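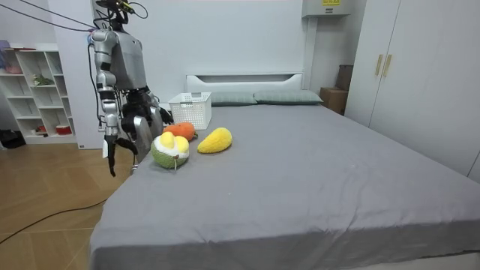 By Guoqing Han

The number going around is 937. That is how many times, out of 1000 attempts, a humanoid robot running a method called Pollinum is said to have picked a soft toy off a bed and put it in a basket. It comes from Trinell, the company that developed the method, and it has been repeated so often this fall that people in the field quote it without the second half of the sentence.

The second half is that the toys were ones the system had trained on.

Pollinum's pitch is easy to follow. Most robots learn a task from people steering them through it again and again, and those sessions are slow and costly. Trinell says its method needs just 45 of them per task. After that, the software practices on its own, throws out its bad tries and keeps the good ones.

I like the idea. I also spent two days watching it work, and I came away less sure of the result than when I arrived.

Bedrooms are a fair place to test. A fitted sheet wrinkles, a mattress gives, and a plush durian does not sit still like a block on a steel table. The durian, with its two fat yellow lobes, is a very different thing to grip than the mango lying next to it. A hand that can deal with both has learned something.

But how much? Suominen, a small lab that tried to repeat the work, used the same robot and the same number of lessons, then swapped in toys the system had never met. Its success rate came out far lower, and the lab has asked Trinell for the full logs. Trinell told me they will be released in December.

There is also the question of what counts as one attempt. In the paper, a grasp that slips and is tried again within the time limit is scored as a single success. That rule is printed in an appendix – I missed it on my first reading – and it is a generous one. Wasari, a rival that scores every slip as a failure, looks worse on paper partly for that reason.

Trinell's engineers did not dodge any of this. One told me the retry is the whole point, as people fumble things too. Fair enough, but then report both figures. A buyer who wants a tidy bedroom may not care about a second grab. A researcher deciding whether 45 lessons are enough should care a great deal, and for now the paper gives that reader very little to go on.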